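The clinic at Mirnow sat at the top of a hill, which my grandmother thought was either very stupid or very clever for a place that looked after hearts. "If you can walk up to the door," she used to say, "they ought to send you home again." She said it every time, a little out of breath, with her hand on the railing, and I laughed every time too, and then we went in and took a chair by the window.

I was her driver that spring. I had lost my job at Lendness in March and had nothing much to do but find myself useful, and she had a valve that no longer closed the way a valve should, and so the two of us fell into it without ever talking it over. I'd pick her up in Setska after breakfast, and she would have her good coat on already, and a bag on her lap with a flask of tea, two boiled eggs and a pinch of salt folded up in paper. It was 107 miles there and back. She knew the number because she had asked me for it, and she wrote it down in a little book so that she could pay me for the gas, and I never did manage to talk her out of it.

The cardiologist was a tall, tired woman with very warm hands. My grandmother approved of the hands. She approved less of the words, which were long, and after the first visit she made the doctor draw everything for her on the back of an appointment slip: four rooms, she called them, and the doors between them, and the one door that had started to swing both ways.

"I had a door like that in the old kitchen," she said. "Your grandfather hung it. It let the cold in for years and we all lived."

The doctor thought this over quite seriously, and then she said that the kitchen had probably not been asked to open and shut 100,000 times a day. My grandmother folded the slip in half and put it in with the eggs.

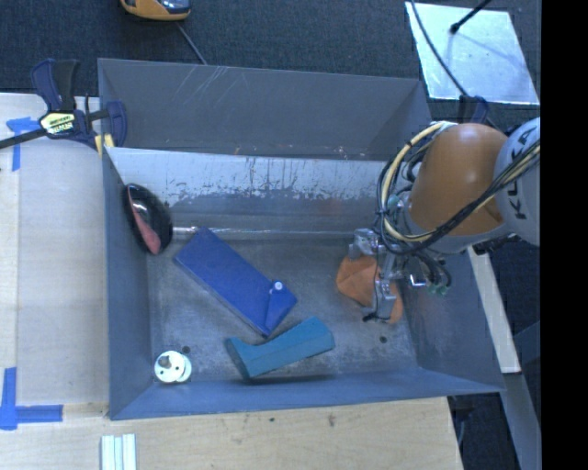 We drove home the long way that afternoon, past the Ragnarsson orchards, because she wanted to see whether the plums had set. She was quiet for a good while, and I took it for worry, and I was putting together something kind to say when she asked me how a person could do anything 100,000 times a day and not get bored.

I said I didn't think it had much choice.

"No," she said, "but still." She put her hand flat on the front of her good coat, the way you might lay a hand on an old dog that has been asleep by the stove, and she kept it there nearly all the way to Setska.

They fixed the door on June 18, 2022. I waited in room 3 with her bag on my knees, and I ate both of the eggs, one after the other, without tasting either, and I felt terrible about it until she woke up and told me that was what she had packed them for. Then she wanted to know who had fed her hens, and whether it had rained, and if I had remembered to write down the miles.

I hadn't, so we did it together, her telling me where to put the number and me holding the pencil.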